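Workbench > Money Stuff > Grippers, round two

Last updated: a Thursday, way too late at night

Ok so the budget post. People have been asking and I keep putting it off. Typing this fast between two other things so forgive the mess.

Short version. We had 2,000 for the whole second round. That's everything, grippers, spare pads, printed markers, cards, tape, curtain. Jalen Castellanos wanted to put all of it into one arm. I wanted more hand-held grippers and no arm till fall. We argued in the kitchen. I won, sort of. The arm is on the list for next year, in pen, his pen.

Why hand-helds first. You can have two people working at once. No mounting, no controller box, no waiting for the bench to be free. Pick it up, go open a cabinet, pick up a toy, go again. An arm sits in a crate for a month while you figure out the power supply (ask me about January).

What we ended up paying for, in the order I remember it:

Grippers, the pair. 580 each from Conik. Not cheap!! But the fingers come with the ribbed pads already on and the marker plates are flat, so the tags don't peel. Our old ones had a curved plate and I was regluing tags every single week.

Spare pads. Bought 6. Should of bought more. The ribs wear down on the inside edge first and then things start to slip and you blame everything except the pad.

Curtains and clips. Dark gray and black, plain. Boring purchase, no regrets. We priced painting the walls and it was silly money for a room we might leave.

Furniture. Tall white cabinet was the big item here and it was secondhand, so cheap, but the delivery guy charged more than the cabinet did. Budget for delivery. I'm going to say it again further down becuase I forgot it both times. We stuck a few odd bits on the door, a little checkerboard and some gray patches, came out of the stationery drawer so zero dollars.

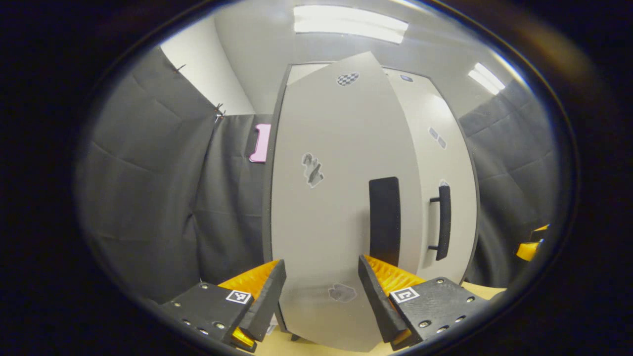
Should a small group buy spare fingers along with the gripper?
Buy one spare pair per gripper if you can stretch to it, and if you can't, get the pads at least, they go first and they're the cheap part.

Ok next. Quotes. I got three, Birkstead, Mivton and Conik. Birkstead wanted a minimum order of 20 and we are not a minimum order of 20 kind of outfit. Mivton was nice on the phone, good price, then the lead time moved twice before I'd even signed anything. So Conik. Not sponsored, nobody sponsors me, I wish.

One thing on quotes, ask what's in the box. Screws? Marker sheets? The cable? Mivton's number looked lowest until I added the cable and the case, and then it was the middle one. I made a little table with a column for every stupid extra and it took one evening and saved me a fight with Jalen later.

Also ask who fixes it. Ó Briain does repairs on our end of town and they quoted me a flat bench fee before they'd even seen the thing, so that went in the budget as its own line. Haven't used it yet. Leaving the line in.

Props. Do not laugh but props need a line too. Small soft stuff, slippers, a yellow plush, felt letters for the curtain. Juniper Greenberg came along to the thrift store with me and we had a basket full in no time. I had put this under "misc" and misc is where budgets go to die, so now it's its own row. Soft things are good for a first month, you can squeeze them badly and nothing cracks.

Table. Light wood, had it already. If you don't have one, get the height right before you care about anything else. My shoulder found that out on our old bench.

And time. I know, not equipment. But each new gripper cost me an afternoon of calibration before it was any use and I hadn't planned for any of it. Two grippers, two afternoons, plus the one where I had the tags on swapped left and right. Put it on the calander before the box arrives.

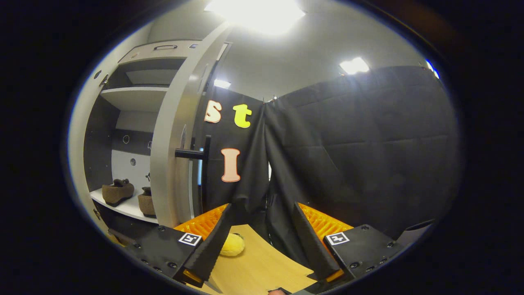
What I'd change for round three

Delivery. Told you I'd say it again. Own line, top of the sheet.

More pads, obviously. A second charger. A proper case for each gripper, right now they ride around in a tote bag with my lunch.

Keep some back. We spent right up to the edge and then a clip rail needed replacing and that came out of my own pocket. Not a lot but annoying.

Decide on the arm by spring, one way or the other, so the quotes aren't stale when we need them. Jalen if you're reading this, send me the link again, I lost it.

Will put the spreadsheet up once I take the phone numbers out of it.

6 comments | 20 shares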